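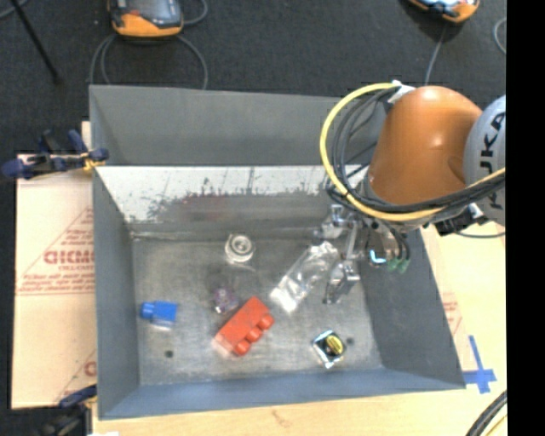 Grays are what we're doing this week, and I know how that sounds after all the fun we had with the loud colors last time. Bear with me! Gray is the color you will mix most often in your whole painting life, and most of us learn it last, usually after ruining a lot of skies. Look at how much work it does for the orange up there. The bin is gray, the round joint cover is a paler gray, the carpet is a dark charcoal, and so that glossy orange gets to shout as loud as it likes (the yellow cable too, come to think of it). If you painted the bin red and the carpet green, you'd have a fight on your hands, and I doubt anyone would look at the orange first.

Week 4 notes: Mixing and using grays
Tirbridge evening painting course, Room 2

What I mean by gray

I'm using the word loosely. In class I'll say "gray" for anything that has had most of its color knocked out of it: the brown-gray of a wet sidewalk, the green-gray on the underside of a leaf, the purple-gray that turns up in the shadows of a white shirt. Books call these neutrals, and if you like that word better, use it. A true gray, one that leans no way at all, is pretty rare outside a tube. Nearly every gray you'll paint leans warm or cool, and half the job is deciding which.

Try this at home. Hold a plain white envelope next to a gray wall or a gray sweater, then hold something bright blue there, then something bright orange. The gray will seem to change. Next to orange it goes a bit bluish, next to blue it warms up. Your eye is doing that, the wall isn't doing a thing. Painters have been making money off this trick for a very long time.

Why I don't want you using black (yet)

Black plus white gives you gray, sure, and it's fast. The trouble is that it gives you the same gray every time, and it tends to sit on the paper like a hole. Benjie Barredo, who taught me, used to go around and collect the black tubes at the start of term in a cookie tin and give them back at the end. I'm not going to do that. But please leave yours in the bag until week 6, when we'll get it out and do some things with it that I love.

So, mixing from opposites. You remember the pairs from the wheel:

orange and blue
red and green
yellow and purple

Put a pair together and they cancel each other out, more or less. The "more or less" is the good part, as whatever is left over gives the gray its lean. A burnt orange with a deep blue is my everyday mix and I'd keep it if you took away everything else in the box. More blue and it's a rain cloud. More orange and you've got old fence posts.

Yellow and purple is harder. It goes to mud quickly and the mud is sort of mustardy. Lovely for dry grass in July, and not much use to me the rest of the year.

How to do it without making soup

Start with the lighter color. Add the darker one in tiny touches off the corner of your brush. I can't say this often enough: tiny! The blue will win if you let it. Most of the mixing problems I see in class come from someone scooping up a big brushful of blue, panicking, adding orange to fix it, adding more blue to fix that, and ending up with enough gray to paint a garage.

Rinse between touches, and change your water when you can't see the bottom of the jar. Dirty water grays everything, including the colors you wanted clean.

And test on a scrap of the same paper. The color in the palette well looks darker than it will on the page, and watercolor dries lighter again after that. I still get caught by this.

Paper and paint for this week

Bring the Vikska pad if you bought one, or anything heavy enough that it doesn't buckle. For paint, the small Tilov student set has a decent orange and a decent blue and you don't need to spend more than that. The green in it is a bit fierce, though it does make very nice grays with the red, so don't throw it out.

In class: the gray ladder

We'll each make a strip with pure orange at one end and pure blue at the other, and as many steps in between as you can manage. Shahram Jafarzadeh got to 27 steps in last year's group and has been insufferable about it ever since (hi, Shahram). Nine or ten is plenty. What I want you to find is the step in the middle where you can't tell which way it leans, and then the ones on either side of it. Mark those three with a pencil. Those are the grays you'll reach for.

Keep the strip. Write the names of the two paints on the back. You think you'll remember. You won't.

Where to put the gray once you've got it

Back to that orange and all its quiet neighbors. When you set up a picture, pick the one thing that gets to be bright, and let most of the rest go gray. It doesn't need to go dull. The big gray areas can be light or dark, warm or cool, rough or smooth, and you can have a lovely time with them. They just don't get to be bright.

A mistake I made for years was spreading the bright color around so that nothing felt left out. A bit of red here, a bit of red there, a red boat, a red hat. Somebody at the Gosling sketch group looked at one of mine and asked what it was a picture of, and I had no answer at all.

Small echoes are fine. If your main thing is orange, a touch of yellow nearby keeps it company. Just keep the echo thinner or smaller than the thing itself.

Homework

Paint one bright object against a gray background. A lemon, a mug, a kid's boot, whatever you have. Paint it again on a fresh sheet with the same object and a gray that leans the other way. No black, please. Don't spend more than an evening on the pair.

If you have time left over, go for a walk and look for grays that lean purple. Write down where you saw them. Concrete stairs in the shade are a good bet, and so are pigeons.

Next week is edges, so bring a soft brush and an old towel.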